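Mapplebeck Demonstration Collection: Frequently Asked Questions

Last revised 23/06/2021

These answers are intended for partner sites, prospective operators and members of the public who have asked how examples are gathered under the Mapplebeck programme. Questions on contracts and invoicing should be sent to the Illedska office and are not covered on this page.

What is the Mapplebeck programme?

Mapplebeck is a shared programme for recording examples of simple handling tasks carried out by a robot arm under human control. The recordings are used to train a learning system, which is later asked to carry out the same tasks without an operator. Illedska runs the programme and sets the collection rules. The recording itself is done at Illedska and at the partner site in Sommont.

What counts as one example?

One example, which we call an episode, is a single attempt at a single task. It begins when the operator presses the start pedal and ends when the operator presses it again. An episode contains the camera images, the positions of the arm's joints, the opening of the gripper and a short written instruction such as "open the drawer" or "place the block on the mat".

An episode must contain one task only. If an operator opens a drawer and then goes on to move a block, the whole recording is set aside, even where both actions were carried out well.

Which tasks are being collected at present?

The current list covers opening and closing a drawer, picking up and setting down a flat block, and moving a block from one part of the mat to another. Tasks involving liquids, cloth or anything sharp are outside the present phase. Sites may propose additions, and proposals are considered each January.

How is a workspace arranged?

Each station has an arm, a table, a mat and the objects named on the task sheet. The mat stays where it is for the whole of a session. The objects do not: their positions are changed between episodes according to the sheet, so that the system does not simply learn one path through the air. Before the first episode the operator checks that the fixed camera has a clear view of the gripper and of the objects to be handled.

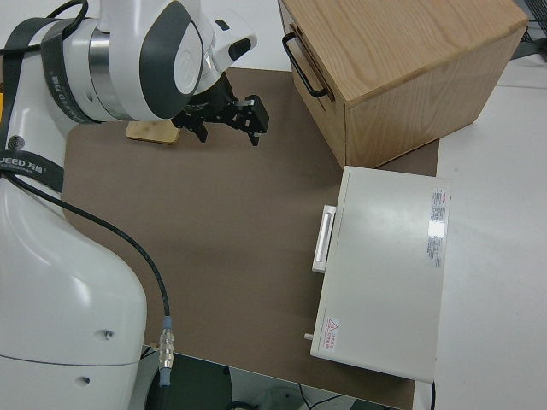

Sommont asked whether it would not be simpler to leave the cabinet in one position for a full session and move it only overnight, given the time lost between episodes. We understand the request, but the rule stands. A session recorded with the cabinet in one place gives the system very little to compare, and the earlier drawer recordings made in that way had to be withdrawn from training. Sites that find the changes slow may group their episodes in blocks of five and move the cabinet between blocks.

How many episodes are needed for a task?

A task is opened for training once it has 40 accepted episodes from each site. This is a minimum, and collection normally continues beyond it. The drawer tasks, taken together, stood at 649 accepted episodes when this page was revised.

Who may act as an operator?

Any member of staff at a partner site who has completed the two induction sessions may operate the arm. The first deals with safety and the emergency stop. The second is a practice session, and nothing recorded in it is sent for training. Previous experience with robots is not required. Some of our steadiest operators came from packing and assembly work.

Should operators try to be as fast as possible?

No. Operators should work at an even pace that they can keep up for the session. Very fast movements blur the images, while long pauses teach the system to wait for no reason. If an operator needs to stop and think, the episode should be ended and marked as abandoned.

What happens to failed attempts?

Failed attempts are kept. A block that slips or a drawer that sticks is marked as a failure and stored separately from the accepted episodes. These recordings are used to test whether the system can tell a finished task from an unfinished one. Operators are not assessed on the number of failures they record, and a failure should never be deleted at the station.

An attempt in which the gripper misses at first and then succeeds is a different matter. It is accepted, and the reviewer adds the mark "recovered".

Who checks the recordings?

Every episode is viewed by a reviewer who was not the operator. The reviewer confirms that the written instruction matches what was done, that no images are missing and that the episode starts and ends in the right place. Checking is carried out in Grolta, our review tool, which partner sites reach through their usual account. Where a reviewer is unsure, the episode goes to a second reviewer, whose decision is final.

Are people recorded?

Cameras are directed at the work surface. Hands or sleeves may enter the view when objects are being moved, and such images are removed before the recordings leave the site. Sound is not recorded at any station. A visitor who believes that he or she has been recorded may ask the site to check, and the site must reply in writing.

May we use our own objects?

Yes, with prior agreement. Send the size, weight and material of each object to Illedska, together with a note of the task for which it is wanted. Objects that are very shiny or see-through are usually declined at this stage — they are hard for the cameras to read and are being held over for later work.

What should be done if the arm stops during an episode?

The operator should leave the objects where they are, press the emergency stop and note the episode number in the station log. The arm may be restarted only by the person named on the station card. The interrupted episode is marked as a fault, which is kept apart from the failures described above.

Can outside groups obtain the recordings?

Requests from schools, colleges and public research bodies are considered individually. Applicants are asked to state what the recordings will be used for and how long they will be kept. Accepted episodes from the drawer tasks may be released under the standard agreement; fault recordings and practice sessions are not released.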